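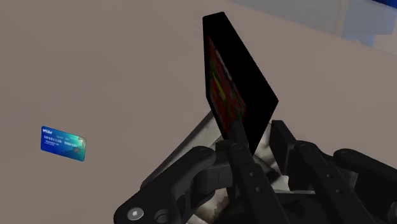 Home | About | What We Test | Reports | Contact

About Zirkaser

Updated December
By the Zirkaser office

Zirkaser is a small testing shop in Flenuvthorpe. People who run stores, laundries, kitchens and packing rooms come to us when somebody has tried to sell them a machine that does chores. We try the chore. Then we write down what happened and send a bill.

There are four of us. Two came out of retail and two came out of machine repair, and we all started out more hopeful than we are now. We don't sell robots, we don't take a cut from anyone who does, and we return the free mugs.

Can machines do the work yet?

Some of it. A machine bolted to the floor that moves the same box to the same spot all night is old news, and it's good at it. The trouble starts with the jobs a teenager learns in one shift. Pick a card up off a flat counter. Fold a towel that came out of the dryer inside out. Put the lid back on the right container. We get asked about these jobs all the time and our answer is usually "not at the price you were quoted."

Cards are the one we bring up most. A thin flat thing lying on a counter gives fingers almost nothing to get under. People slide it to the edge or use a fingernail and never think about it. Holding a card between mechanical fingers is a fair start, and we give credit for it, but a store needs it picked up, turned the right way and handed back to a customer who is already looking for her keys.

We feel the same way about simulation. It's cheap, nothing gets broken, and you can run a job all night. We use it ourselves before we ask a client to clear any floor space. But a good result on a screen is a reason to go try it on a counter, and we won't put our name on a report that stops at the screen. Real counters have crumbs on them.

How we work

Every chore gets 70 tries at our bench, in one sitting, with no one stepping in to help. If a person has to reach over and fix something, that try is a miss. Vendors argue with us about this rule more than any other. We have heard that 8 tries is plenty. It's plenty for a sales video.

After that we spend time at your place, with your lighting and your clutter, and we ask the people who do the job now what goes wrong with it. They tend to know.

The Holub report is the one most visitors ask for. It covers shelf tidying and it's long. The Destex report, on sorting small flat items, is shorter and grumpier. Both are free at the front desk - we don't mail them.

What we think

We'd like to be proved wrong. Nobody here loves wiping counters. If a machine shows up that can clear a kitchen table without a person standing next to it, we'll say so in plain words and probably buy one. Until then, keep your mop and ask for the miss count.

Comments

benchrat: 70 tries is harsh but I wish we'd had it before we signed. Ours needed a guy with a stool next to it the whole time.

Marlowe_laundry: do you do fitted sheets

Zirkaser office: We do. Bring your own sheets.

tillside: I think you're too hard on simulation. Most of the fumbling gets worked out there and you only see the end of it. Agree on the crumbs though.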